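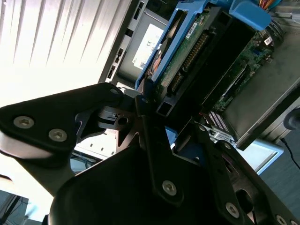 Clatovum Screwdriver Set: Equipment Review
Prepared for the Baxter Centre Lending Library, March 2022

Purpose of the review

The lending library holds hand tools for use by members in the repair room and at home. The existing precision screwdrivers have been in service for several years and the smaller bits are worn. Members were asked in May of last year which items they would most like to see replaced, and small screwdrivers came first. The library therefore bought one Clatovum set, supplied by Kikix, and placed it on general loan before deciding on a larger order.

What is supplied

The set consists of one handle, one flexible extension and 19 bits in a hinged case. The bits cover slotted, cross-head, hex and star patterns. Each is marked with its size on the shank. The marking is clear when new, although the lettering on the two smallest bits is difficult to read without a lens. No spare bits are included, and single replacements must be ordered by post.

Use

The set was lent 157 times during the trial period. Borrowers used it on computers, door furniture, spectacles, clocks and at least one accordion. Comments were collected on the return slip.

The handle was well liked. It has a free-turning cap which rests in the palm, and the bits seat firmly. Ishbel Forsyth, who looks after the tool store, found that the magnet holds a small steel screw securely when the driver is pointed downwards, but will not hold a longer one.

The hex bits gave good service and show very little rounding. The cross-head bits were less satisfactory. The second smallest had to be replaced during the trial after its tip broke, and the next size up is now visibly worn. Borrowers should be reminded that the set is unsuitable for screws that have been painted over or have rusted in place.

The flexible extension attracted mixed comments. It reaches awkward corners, but it twists under load and the screw cannot be felt properly through it.

The case

The case is the weakest part. The hinge is thin and the bits sit so tightly that members with stiff fingers had trouble removing them. Dougal Paterson has fitted a ribbon under each row, which helps. The older Adus case was bulkier but easier to use.

Recommendation

The set is recommended for general loan. Two further sets should be bought, together with spare cross-head bits in the three smallest sizes. The extension should be kept at the desk and issued on request. Bits are to be checked against the list inside the lid on each return.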